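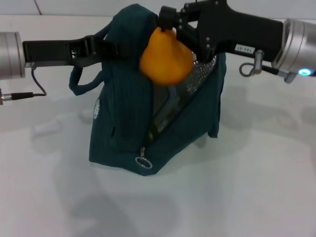
Teal bag, orange fruit or something shaped like one, white tabletop. Bag 4 in the gallery.

The Standing Bag Gallery, or: Does It Hold Your Groceries or Just Look Like It Could

I have been skeptical of fabric shopping bags for as long as stores have been pushing them at me. Every one of them is going to change how I shop, according to the tag. Most end up balled in the trunk. So when readers of this page kept writing in to say I was being unfair, I agreed to a month of paying attention. May was the month. I packed, carried, washed and repacked, and I wrote down what annoyed me.

The page opens with a picture of a bag standing upright with its mouth open, and I'll admit that's the part that matters most to me. A bag that folds in on itself while you're trying to put a pear in it is a bag that needs a second person. Sellers love to say "self-standing." I have learned to ask: standing with what in it, and for how long?

Notes on the teal one

The color is a dark teal, and I like it more than I wanted to. Dark fabric forgives a lot. Whether it forgives beet juice is a separate matter and I am not volunteering my beets.

Round things go in last. I hold to this even though the Akyol packing card, the one that came tucked in with my first bag, says to "fill freely." Fill freely and you get a bruised pear under a can of chickpeas.

A smooth white table is the easiest place in the world for a bag to look good. Try the same thing on a car seat, on a slope, with the dog in the back. I'd like to see that on a product page for once.

Notes on the others (no pictures, they don't deserve them)

Gondix tote. Costs 50 dollars, and for that I expected handles the same length. One is longer. I measured, then measured again, then carried it for a week with the logo facing my leg because it hangs straighter that way.

Skuvside market bag. Very roomy, and roomy is the trouble. Everything slides to one corner and the whole bag leans like a tired kid. The inside pocket is big enough for a phone, if it's a phone from ten years ago.

Tukik fold-up. Folds into its own pouch, supposedly. I got it back in once, in the kitchen, with time on my hands. I have never managed it in a parking lot. It weighs 74 grams, which the label is very proud of, and it cuts into your fingers the minute you buy milk.

Where I've landed so far

I still don't think a bag makes anybody a better shopper. The 224 comments under the last gallery were mostly from people who love theirs, and a lot of them love bags I've already given away. Fine. But I'm keeping a bag on the kitchen table now, open, and fruit gets packed from there when we're taking lunch somewhere. That is a bigger change than I planned on making.

If you send in your own pictures, please show the bag with food in it. Empty bags all look terrific. I'd also like to see one after a year of washing, with the handles in view, and I'd like the sellers to see it too.

Next gallery: lunch boxes with "leakproof" lids. I have soup ready.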